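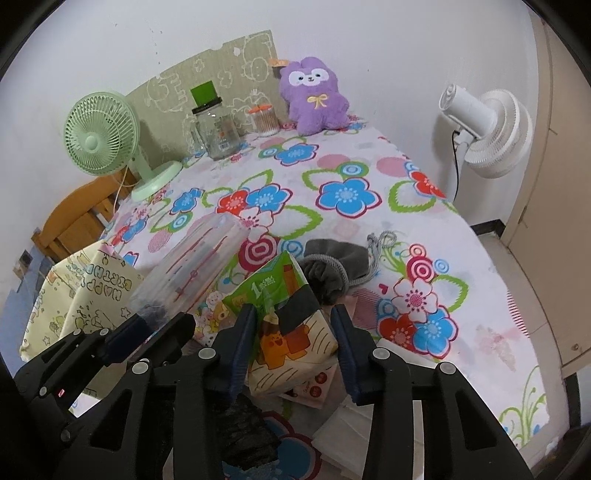 Which issues of Jotov does the index cover? Every regular issue from 1 to 87, plus the seven annuals. The two crossover specials are in a separate file because their page numbering restarts with each chapter.

Jotov Issue Index

A plain list of story, creator and character data for the Jotov comic book series, published by Flilberg. One row per story, so an issue with a backup feature gets two rows. The current release has 247 rows. Last updated August 31, 2020.

Files

stories.csv: the main table
specials.csv: the crossover specials, same columns
characters.csv: one row per named character, with first appearance
aliases.csv: code names and civilian names matched to a character ID

Columns in stories.csv

issue: issue number as printed on the cover. Annuals start with A.
story_no: 1 for the lead story, 2 for the backup
title: as printed on the splash page. Blank if there is none.
writer, penciler, inker, letterer: last name first, separated by semicolons
pages: story pages only, no ads or letter columns
reprint_of: issue and story number if the story ran before

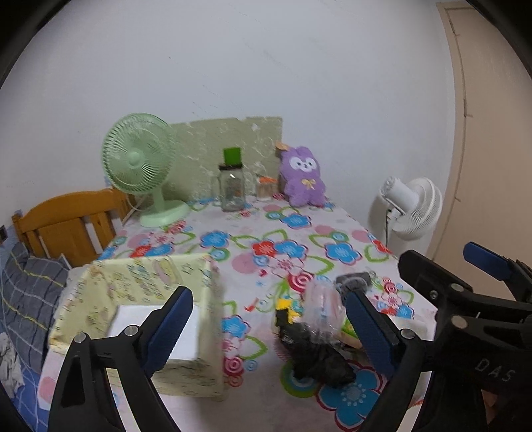
Photo: Kavitha Bangera

Where the data comes from

Manju Agarwal typed up issues 1 to 40 from her own copies. Boris Radulović did the rest from the Holutum collected editions and then checked the credits against single issues where he could find them. The collected editions drop the backup stories after issue 62, so those rows came from Mohandas Menon's set.

Known problems

Issue 33 credits two inkers but does not say who did which pages. Both are listed.
The Kotian storyline was renumbered when it was collected. We use the original numbers.
Colorists are missing for the early issues. The printed credits leave them out.
Characters who only appear on a cover are not in characters.csv.
Some aliases point to more than one character. The Gray Warden is the worst case, with three people using the name.

Spoilers

The notes column in characters.csv gives away deaths and secret identities. Use characters_nospoil.csv if you are still reading. It has the same rows without that column.

Corrections

Open an issue with the issue number, the page, and what the printed credit says. A scan of the page helps. Please do not send changes based on wikis alone. Anil Rai merges corrections and the next batch goes out in January.

License

CC BY 4.0 for the tables. Story titles and character names belong to the publisher.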